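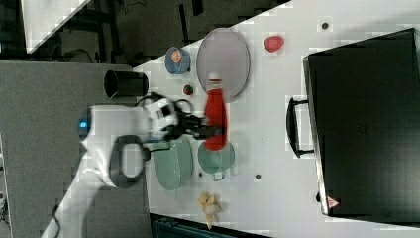 Week 4: Expiration dates, and why I don't trust them

Most date labels on food are the maker's guess about taste. "Best by" says little about safety. Treat any chart that claims otherwise with suspicion, including the one in your textbook.

Ask who picked the date and what they sell. The Wultis survey asked 574 shoppers what they threw out in August. People are bad at remembering their trash, so I'd go easy on its totals.

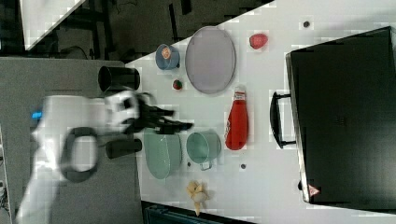 Tabletop with two black cups and a pale green basin.

Ibarra's reply used kitchen diaries from 300 homes. Better, but people who keep diaries may waste less to begin with. She admits this on the last page, where few will read it. 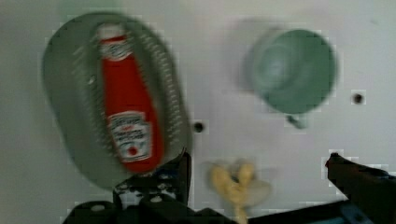 Large oval plate, gray-green, with a raised rim.

For next time, read Figueroa on milk. Her storage claim rests on one dairy in Prornham. Mark every sentence that goes further than that.
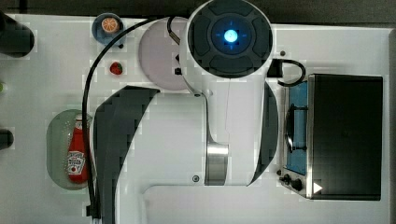

Does a later date mean a fresher product?
Only if both makers set their dates the same way, and they rarely do.

Filed under: Food & Society, Handouts

Comments

Tekle Negash: Is the Figueroa reading the long version or the short one?

Olga Cabello: Still not convinced about the diaries. Who checks them?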